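Simulation open day at Forsberg: who went?
Forum index > Automation > Events and visits

gunvor_s
Forsberg had its open day for the simulation group and I saw a few of you on the sign-up list. I got there for the morning session, two hours, with Hipólito Yáñez running the demo from the front desk. The arm was run entirely in simulation, shown on a big screen through the wrist camera. I was hoping for more hardware, but the questions were good. Putting up a couple of views they handed out to visitors.
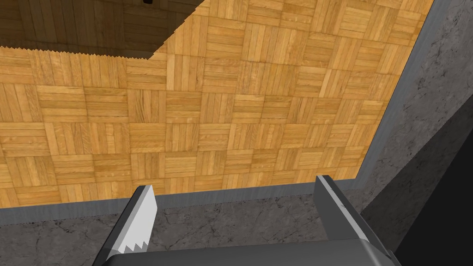 Forsberg, main hall, May 2, 2025

The first part was about moving the open gripper around the room with no object in it. Yáñez said they do this before any grasping so they can check the camera mount against the arm model. You get the parquet, the grey baseboard and the stone, and both fingers in view at the bottom. Someone asked about the jagged shadow edge on the floor. He said it was the shadow map resolution, set at 2000, and they leave it there to keep the speed up.

wikstrom_a
I was at the afternoon one. Same demo, different presenter (Wenche Lunde). She was clearer on the camera mount than what you describe. I still think 175 people is too many for a hall with one screen. From the back I couldn't make out the teeth on the finger at all.

Bino_fan
What software are they on? Is it still Gelach?

gunvor_s
Gelach for the physics, yes. The rendering is their own. They call it Cloltier and it isn't for sale.

soderlund
I'll disagree with the general mood in here. I drove 3 hours for this and it was a simulator on a screen. You can watch that at home. If you advertise an open day for robotics, people expect a robot. At the March one they at least had a Bino arm behind a fence and you could watch it pick up parts.

wikstrom_a
The notice said simulation group. It was in the heading.

soderlund
In the heading, sure. The flyer at my work only said robotics.

gunvor_s
I didn't see the flyer, so fair enough. I got more out of it than I did in March, though. The second half was about wrist rotation. They tilted the gripper well over and left it there while Yáñez talked through what happens to the camera view when the wrist rolls. 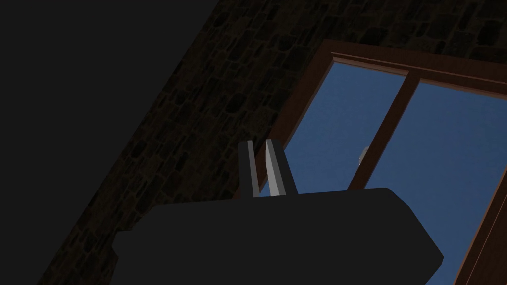

He made the point that a policy trained only on level views does badly once the window and the walls come in on the diagonal, so they collect plenty of these. The fingers stay put in the view and the room is what swings. I asked if they randomize the textures as well. He said they do for the walls, and the floor is next on the list.

Bino_fan
Did he say how well it carries over to the real arm? That's the only number I care about.

gunvor_s
He was asked and said they'd publish when they had enough runs. No number.

soderlund
So no number and no robot.

wikstrom_a
Lunde got the same question and gave the same answer. I'd sooner hear that than a figure they can't back up. My one complaint is still the hall. Two smaller groups with a screen each would have worked better.

gunvor_s
Agreed on the hall. There's a feedback form in the email they sent after, open to the end of the month. Sølve, put the flyer thing in there, they should hear about it.

soderlund
Done. Also asked for parking.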